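From: Besnard
To: Sullura folding and household textiles list
Date: Jul 16, 2021
Subject: Re: Square cloths, first fold, and what to put underneath

> I have been refolding the same stack of orange napkins for most of
> an evening and cannot get the first diagonal to land corner on corner.
> One edge always ends up proud of the other. The cloths measure square
> when flat. Should I be ironing before the first fold, after it, or
> both? Also, does the surface matter? I work on a bare varnished
> table and the lower layer slides.

Taking the questions in reverse order.

The surface matters more than the ironing. On bare varnish the lower layer moves as soon as the upper one drags across it, and you lose the corner before you have set the crease. Put down a mat. A printed one is fine provided the print is pale and small. Orange against an off-white ground with thin vines on it gives an edge you can read from standing height.

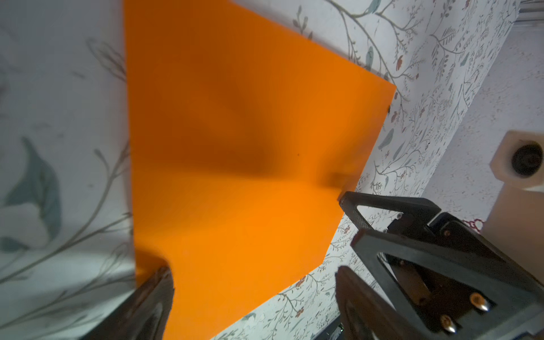
On the fold itself: most people grip too far in from the corner. A pinch in the body of the cloth throws a crease diagonally away from the fingers, and the crease stays in the layer when you lay it down. The edge then comes up short by whatever the crease has taken up, and it looks as if the cloth were out of square. Take hold within 10 mm of the corner, with the flat of the fingers instead of the tips. Use both hands, one per corner, and lift both to the same height before moving either one forward.

The sequence I use for a plain triangle:

1. Lay the cloth flat, one corner toward you.
2. Smooth from the center out. Do not smooth along the bias, as it stretches.
3. Take the far corner and bring it over toward the near one, keeping it low.
4. Set the corner down first, then let the rest of the layer fall.
5. Check both edges. If they are out, open the cloth fully and start again. Do not tug the top layer into line.
6. Press the crease from the middle to each end.

Step 5 is where the time goes. A tugged layer will look correct and then creep back in the drawer.

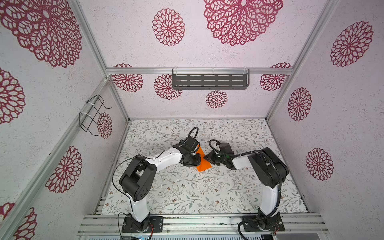

As for ironing, once before and not after. Iron flat, let the cloth cool flat, then fold by hand. If you iron the folded triangle you fix any error in it, and with a strong color you may also get a shine along the crease that does not wash out. I marked several of mine this way in February before I stopped doing it. A hand-pressed crease is sharp enough for a table and opens cleanly.

Measuring square when flat is also less conclusive than it sounds. Measure the two diagonals as well as the sides. A 50 cm cloth can have four equal sides and still be a slight diamond. I had a set from a shop in Privville where the diagonals differed by 7 mm, and no method of folding will hide that. The options are to recut and rehem, or to keep those cloths for folds where the edges are tucked under.

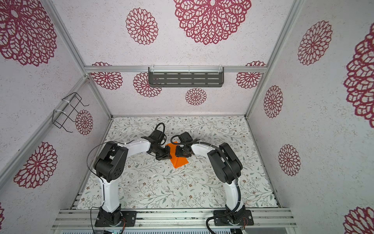 With a triangle, leave the point toward you while you work and judge the two short edges by looking straight down the point. Standing off to one side, the upper layer appears to overhang when it does not. Fold the next one on the same patch of mat and in the same orientation. If the error is always on the same side, the fault is in your hands or your stance. If it moves about, suspect the cloths.

Two smaller points. Lint and specks show badly on plain orange, so brush before folding; anything trapped between layers prints through when stacked. And do not stack triangles all pointing one way, or the pile leans. Alternate them.

The Urkska pattern sheet posted here earlier gives the second and third folds correctly, but its first diagram has the corner being carried high over the cloth. I would ignore that one drawing.

Besnard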